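22 May 2026

Up at six and did the laundry first, before it got warm. I had put it off all week and the hamper would not close anymore. Two loads of clothes, one of towels, and then the sheets if there was time, which there wasn't.

I sorted on the bed. Darks took up most of it. I found a grocery receipt and a pencil stub in the gray pants and threw out the receipt. The blue shirt has a grease spot near the second button from when I fixed the chain on the bike, so I rubbed dish soap into it and left it on the edge of the sink for half an hour. I don't expect much. It has been washed once already with the spot in it.

The darks went in at 7:15, cold, 1000 spin. I used to run everything on the highest spin it had, and the pants came out with creases that needed ironing twice. Slower spin, a little longer on the rack. I had oatmeal and read yesterday's mail while it ran. The water bill is up. There was also a letter from Bezerra, the company that manages the building, saying the hallway on our floor will be painted and to keep shoes and umbrellas inside. No date given, only "in the coming weeks."

The machine was noisy draining. It has done that since the last time I washed the bath mat, a sort of gargle at the end that goes on longer than it should. I hung the darks and decided to do the filter before putting in anything else.

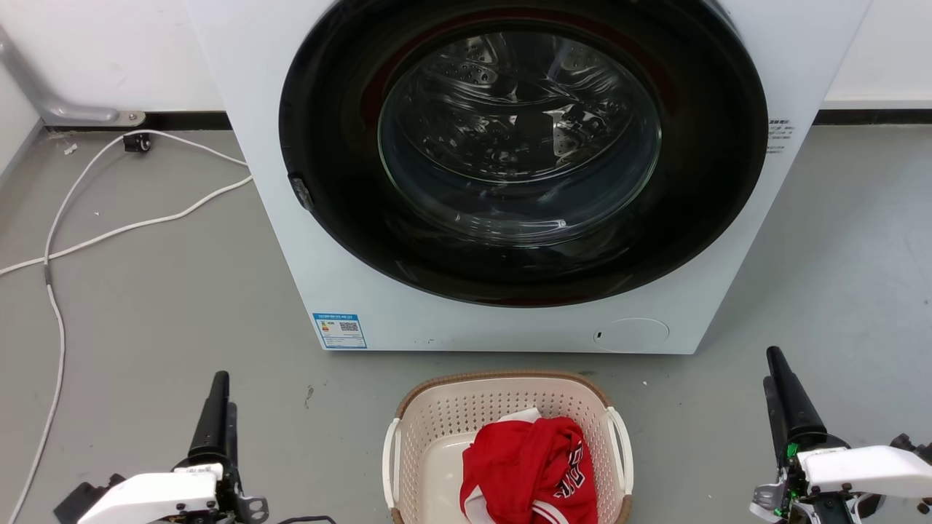
I got the old roasting pan, the flat one, and two towels that were due to be washed in any case. It is a bad place to kneel. The floor is hard and I had to fold one of the towels under my knees. I unplugged the machine and opened the cover down at the bottom right and let the water out a little at a time, closing it whenever the pan got full. Four trips to the bathtub. The last one I filled too high and spilled some by the door.

What was in there: a wad of lint the size of a walnut, a hairpin, a piece of rubber backing from the bath mat, and 20 cents in two dimes. The rubber was the problem, I think. More of it is probably going to come off, so the mat has to go. I rinsed the filter under the hot tap and cleaned the threads with a toothbrush. I meant to do this in November and wrote it on the kitchen calendar then, and never did it. I will write it down again for this coming November and see.

While I was down there I wiped along the baseboard. Gray dust, a lot of it, and a dead moth. I wiped the door glass and went around the rubber seal with a cloth and vinegar, pulling the fold back with one finger. Not as bad as I thought. The bottom of the fold was a little slimy and the rest was clean. Left the door open to air while I had coffee.

Emerson Marinho called at ten about the drying rack. He has a second one he doesn't use and will bring it over on his way back from work, any day next week. I told him to come for supper if he does. He asked if I wanted the ironing board too and I said no. I have nowhere to put an ironing board. The one I have lives behind the bedroom door and falls over when anybody opens it.

Towels at 10:40, hot, with no softener. I have stopped buying softener. The towels are rougher but they dry you better. The detergent is the Plerkus powder, the 755 gram box, and it was down to the last scoop, so I walked to the store while the towels ran. They only had the liquid. I bought it, though I don't like the cap, which drips down the side and leaves a ring on the shelf. I also got bread, onions, eggs, and a pack of 200 cotton swabs because the box at home was empty.

When I came back the towels were finished and there was no gargling that I could hear from the kitchen, but I had missed the drain itself. I ran a short rinse with nothing in it and stood there to listen. It drained in nearly two minutes and stopped. Better.

Light load after lunch. The blue shirt is not light enough for that but I put it in anyway, cold. The spot is still there. Smaller. I will wear it under a sweater.

There was not room on the rack for everything, so the towels went over the backs of the kitchen chairs and the shower rail. The socks I laid out on the radiator, which is off, but the slats let the air through. Two odd ones again. One of them has been odd since Easter and I keep it in the drawer in case.

Nazar Sydorenko came down at four to return my Adisham guidebook and stayed for tea. He said his washer upstairs shakes so badly it moves, and he pushes it back with his foot. I told him to check the feet with a level. He doesn't have a level so he took mine. I wrote that down too, inside the cupboard door, next to the drill that has been out since winter.

Supper was eggs and fried onions. By eight the towels were dry apart from the hems. I folded them and put them away in the hall closet, older ones on top so they get used. The darks are still damp at the waistbands and can stay up overnight. Sheets tomorrow, if it doesn't rain. The bath mat is in the trash.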